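26th December

Office closed, heating on its low setting. Worked from the spare room until four.
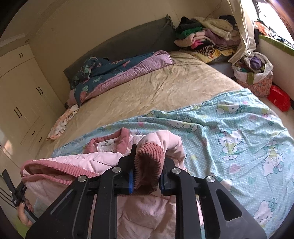 Pink padded jacket on the bed, corduroy cuff, rose-pink collar.

Finished the first pass on the waiting-time data. The question is the one I have been circling since October: whether people who are kept waiting by a friend judge the delay by its length or by whether they were told about it. The diary method gives 761 usable entries after exclusions. I dropped any entry with no start time and any where the participant named two different people for the same meeting.

The raw result is dull. Longer waits get worse ratings. Once I control for length, the message variable does nearly all of the remaining work, and it does so in a way I did not predict. A message sent before the agreed time helps. A message sent after it helps very little, and in the Dankwa sample the late message is rated slightly worse than silence. I don't trust that last part. The cell is small and the Dankwa participants were recruited through a single sports club, where turning up late has its own rules.

Reran the model without Dankwa. The early-message effect holds, and the late one goes flat. Saved both versions.

Yurii Prokopenko called at noon to go over the coding scheme. He thinks "apology" and "explanation" should be separate codes. I had merged them because the two raters kept disagreeing. His argument is that a person who writes "sorry, bus" is doing both, and that merging hides which one the reader responds to. He is right about the principle. It means recoding 570 messages by hand, which I estimate at two full weeks with both raters. We agreed to try it on the Grimine set first and look at the agreement figures before committing to the rest.

He also asked about the friendship-length measure. Participants gave it in years, except in Clurkisow, where the form had a drop-down with bands. I have been using the band midpoints. The top band is open-ended, so there is no midpoint, and I had put in a value without writing down how I chose it. Spent forty minutes trying to reconstruct the choice and could not. Replaced it with the median of the other sites' values in that range and put a note in the file this time.

The Poltero survey export is still broken. Time stamps come out in local time for phones and in universal time for laptops, so a participant who switches device seems to have been kept waiting for hours. I have a rule that catches most of these – any wait over three hours gets checked against the free text – but it is slow.

Remaining: recode Grimine, ask for the original Clurkisow forms, rewrite the exclusion paragraph. Cold soup at seven. Read until ten.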